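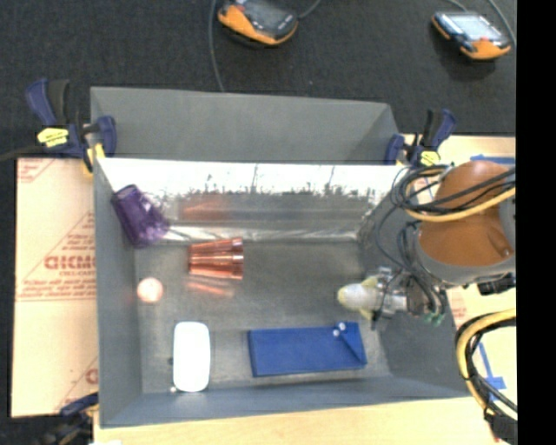

第四章 夹爪的比较试验

打印本页 | 发送邮件
2023年12月20日 编辑部

前三章讨论的是机械臂本身：关节、负载、重复定位精度。从本章起转到末端。同一台机械臂换一副夹爪，能做的事情可以完全不同，而厂家样本上的夹持力和开口行程，往往回答不了使用者最关心的问题：它能不能把一箱杂物一件一件拿出来。

本章以料箱拾取为例，说明怎样设计一次夹爪对比试验，怎样记录，怎样读结果。所用数据来自Prirnidholm试验室十月份完成的一组试验，参试的是2副电动平行夹爪，一副为Bodex，一副为Tapia，控制器均为Bollitz。读者手头的设备不必相同，方法是通用的。

4.1 为什么用料箱

把物体单独放在平整桌面上，几乎任何夹爪都能抓起来。这样的试验区分不出优劣。料箱多了四面侧壁，手指要在有限的空间里张开，腕部和线缆不能碰到箱沿，靠角落的物体只留出一两个可以下手的方向。现场常见的失败多数发生在这些位置。

料箱必须固定。手指推到侧壁时，没有固定的箱子会移动，相机标定的坐标随之失效，后面的记录也就没有意义了。木工用的快速夹即可，夹在箱沿上，夹口垫软垫。夹具本身会占去一部分空间，规划路径时应把它们作为障碍物录入，不要只录料箱。

料箱的材质也要写进记录。灰色哑光的表面对相机比较友好，光亮的金属内壁则会映出物体的颜色，形成第二个模糊的影子。一只橙色杯子侧放在这样的内壁前面，壁上就可能出现一片橙色反光，分割算法有时会把它当成另一个物体。

4.2 试验物的选择

试验物不求多，求差别大。一组里至少应当包括以下几类：

半透明的杯子。深度相机对半透明表面常常给出空洞或错误的距离。杯子斜靠在箱角时，杯口朝向不定，适合检验从杯沿下手和从杯身下手两种策略。

小球。直径小，容易滚，手指合拢稍有先后就会被推走。球靠近侧壁时，外侧手指往往没有位置可放。

表面光亮的白色物体。在强光下整个上表面会过曝成一片纯白，看不出纹理和棱线，只能依靠轮廓估计姿态。

扁平的盒或袋。高度低，手指必须贴近箱底才能夹住。指尖离箱底留多少间隙，是两副夹爪差别最明显的一项。

所有试验物应编号、称重，并保留备件。软质物体使用一段时间后会变形，变形后的成绩不能与最初的成绩放在一起比较。

4.3 线缆与腕部

初做试验的人容易只看手指。电动夹爪需要供电和通信，线从腕部出来，沿手臂绕一个环再往后走。环留得太小，腕部转到极限时会拉扯接头；留得太大，手臂低头伸入箱内时，线会先于手指碰到箱沿。

建议在正式试验前，用手持示教器把手臂依次带到料箱四角，每到一处停下来检查线缆。黄色粗缆与黑色细缆最好分段绑扎在一起，绑扎点之间留出弯曲余量。更换夹爪后，这一步必须重做，不能沿用上一副的结果。

4.4 试验步骤

每副夹爪执行1000次抓取，两副使用同一份摆放顺序表。每次抓取按下列顺序进行：

(1) 按表摆放物体，拍摄初始图像。
(2) 由控制器给出抓取位姿，不做人工修正。
(3) 手指合拢，提升至箱沿以上，保持。
(4) 移至放置区，松开。
(5) 记录结果和失败类型。

失败类型分为四种：未夹住、提升中脱落、碰撞停机、误抓其他物体。不要另设“其他”一栏。遇到难以归类的情况，先写文字说明，试验结束后统一讨论。

4.5 读数时的注意事项

Prirnidholm的试验中，Bodex夹爪成功900次，其余各次里有53次属于碰撞停机。单看总数，这副夹爪的成绩不错。但把碰撞停机按位置展开，大部分集中在料箱后侧两角，与手指外形较宽有关。如果使用者的料箱更浅，或物体很少落到角落，这一项的影响会小得多。

因此总成功率只能作为第一个数字，后面必须跟着按物体、按位置的两张分表。Tapia夹爪的分表见4.7节，读者可先根据4.2节的物体特点自行估计，再与实测对照。

还有一点：控制器的参数对两副夹爪未必同样合适。Bollitz控制器默认的合拢速度对小球偏快，试验中统一调低，调整前的数据全部作废。凡是中途改过参数的试验，都应从第一次抓取重新开始。

下一节先介绍相机的安装位置与标定方法。

分享 2 | 评论 0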